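Laundry, 8 months on

Back in May I wrote that I'd believe in household robots when one could deal with my washing. I've been reading up ever since (far too much, ask Drita) and I'm more excited than I was then -- though I'm still doing my own folding!

Picking things up looks fairly good now. Plates, tins, a sponge, fine. Cloth is where it gets fun. A mug is the same shape wherever you put it down, but a T-shirt has a thousand shapes and most of them hide the sleeves. Vasilis Yordanov reckons we'll have a decent folder in 5 years. I'd say longer for duvet covers, which defeat me as well.

What I love is how ordinary the job is. Two fingers, one shirt, where do you grab first?

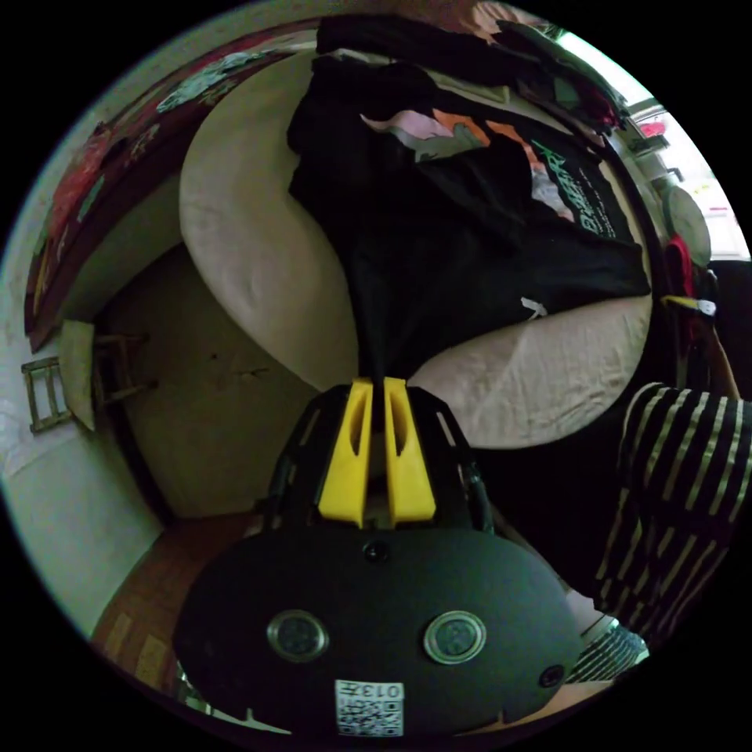
Black shirt, probably a T-shirt, on the bed, yellow fingers at the ready.

I always go for the shoulders. Drita starts at the hem and is quicker than me, so I may have to change my ways. Socks next time.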